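Review: the Vindent bench hand, eight months on the kitting table

Posted Fri 28 April

I put off writing this one because every time I sat down to do it I changed my mind about the score. So I'm giving you the long version and you can work out your own number.

Quick background for anyone who doesn't read me regularly. I run the packing side of a small mail-order pantry business, Cumetti, out of a unit behind the tile shop. We do hampers, mostly: Asian groceries, a few snacks, a kitchen utensil or two, all tucked into a box with a card. It's fiddly work and it's hard on wrists. In August we took delivery of a Vindent robot hand on a Grirnholm arm, the second-smallest arm they do, and I've been living with it ever since.

First thing, the install. Vindent say a day. It took us two and a bit, and most of that was me not having read the part about power. You want it on its own circuit. We had it sharing with the shrink wrapper, and every time somebody sealed a tray the hand would have a little think and go back to its home position. Bezawit Tilahun, our sparky, had it sorted in an hour once she was let loose on the switchboard, and she was very polite about the state of it.

Teaching it is the good part, and I mean really good. You put the controller glove on, you do the pick yourself, the hand copies you, and after a few goes it has a crack at doing it alone. No typing. My mum could do it (she has done it, she's got a pick saved under her own name and it's better than mine). The software groups your picks into sets and you can name them whatever you like, so ours are full of rubbish like TUESDAY BOX and DO NOT USE and DO NOT USE 2.

Where it's strong: boxes. Flat cardboard boxes with proper corners, it just gets them. It comes down with the thumb on one side and the fingers over the top and away you go. We ran a set of 221 boxed items in one shift without anyone needing to step in, and I went home with wrists that felt like they belonged to a younger person.

Where it's less strong: bags. Snack bags are full of air and slippery and they never sit the same way twice. If you crank the grip force up you get a crushed bag and a customer email. If you leave it low the bag slides out. There's a setting buried three menus deep called soft contact which helps heaps, and why it isn't switched on from the factory I couldn't tell you. Turn it on first thing.

Then there's long awkward stuff. Ladles, tongs, the big wooden spoons we do at Christmas. The weight's all at one end, so where it grabs matters a lot. Get it near the middle and it's lovely. Get it by the grip end and the bowl swings round like a gate. I've spent more evenings than I'd like on utensils, and I'm still not happy with how we do them.

The table setup we've been using for the mixed hamper has the ladle out in front, the red and yellow box in by the thumb and the snack packets bunched up behind. I like a patterned cloth under it all, by the way. The plain white one threw a glare in the afternoons and the berry print has been no trouble.

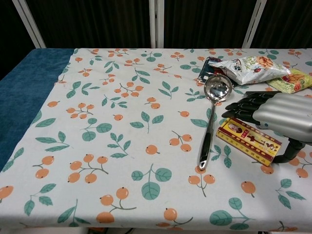 Omar Nimri wrote in the comments on my first-impressions post that the hand was the easy bit, and what he'd wanted to know before buying was who on his floor would end up with the boring half of the job. At his place the packers had gone from packing to laying things out for the machine to pack, and a couple of them told him straight that they'd liked the old job more. He'd still buy it again. He'd just talk to people sooner.

Fair enough too, and it's made me rewrite this whole back half.

So, the people. There are 13 of us on the floor across the week and not one job has gone, which was my line in the sand and I'd said so in writing before the thing arrived. But jobs have changed and I'd be fibbing if I made out everyone was thrilled. Kalkidan Mekonnen was the quickest packer we had by a mile. She could build a mixed hamper while holding a full conversation and it always looked beautiful. For the first couple of months she was mostly setting out items and watching a robot do slowly what she does fast, and she hated it. She told me so in the car park and I went home feeling pretty ordinary about it.

What we did in the end was split the work differently. The hand does the repeat orders, the corporate ones where it's 514 of the same box and everybody's eyes glaze over. The people do the mixed and custom ones, and anything with ribbon. Kalkidan now runs the teaching sessions too, on a higher rate, because it turns out fast hands make good lessons. If you show it a hesitant pick it learns the hesitation! I had no idea until we compared hers with mine.

Robel Fikre went the other way entirely. Shoulder trouble, was thinking of giving it away, and he now does nearly full weeks because the lifting and twisting has dropped right off. He's the one who wipes it down at knock-off and tells me off for leaving the glove on the charger overnight. Different people, different answers, and I don't think a brochure is going to tell you which ones you've got.

One thing I'd do differently is the quiet. When everyone's packing there's chat all day. With the hand running, people ended up standing further apart, each with their own bit, and the place went a bit flat. We shifted the benches so the setup spot faces the custom table and it's come back, mostly. The radio is also louder than it used to be, for which I take no responsibility.

Now the gripes, in no order. The finger pads wear. Ours needed replacing sooner than I'd expected and the Vindent ones aren't cheap - Wuyts make a set that fits and I can't tell the difference, though I suppose I should say check your warranty. The cable run out the back of the hand wants to catch on everything, so clip it. The app logs you out if your phone locks. The manual has been translated by somebody in a hurry, and the section on calibration repeats a page.

Support has been a mixed bag. Phone is terrific if you get Bevan Faulkner, who stayed on with me through a full recalibration and didn't once make me feel like a goose. Email, you'll wait. I had one ticket sit for 8 working days and then get closed with a link to the page I'd said wasn't helping.

Would I buy it again? Yes, for the boxes alone, and for Robel's shoulder. Would I buy it if all I packed was bags? Not this model. I'd wait and see what they do with the softer pads they keep hinting at.

If you're looking at one for a crew about our size, get the smaller arm, budget for a second set of pads, and get your packers in to try the glove before you sign anything. We did our trial with just me and the sales rep, and half of what I've written here I would have heard that afternoon if I'd had the right people standing there.

Happy to answer questions underneath. I'm having another go at the utensils over the long weekend, so if anyone's got a ladle pick that works, please send it my way and I'll post how it goes.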